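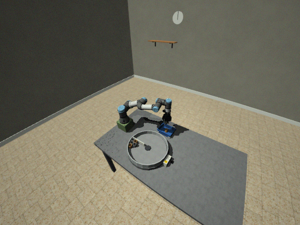

Teleop demos on the round bin task: how many before training?

Posted by bekgate_arm, 12/22/23
2 min read | 2 comments

Recording remote-control demos in simulation, with tubes and a divider in the bin. I have 57 and Grovis wants more. My approach is to come in from above with the fingers open and slow down near the tubes.

ronach57: Stop at 57 and train. Extra demos by the same tired hand only teach it your pauses.

tubewright: Disagree. My 21 best runs did worse than the full set, pauses included.

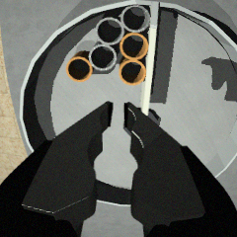
bekgate_arm: Should I delete the runs where I missed and tried again?

tubewright: Keep them if the second try worked. Cut any that end in a miss.

ronach57: I'd cut both. Assefa logs every retry, and sorting them cost me most of March.

Shares: 2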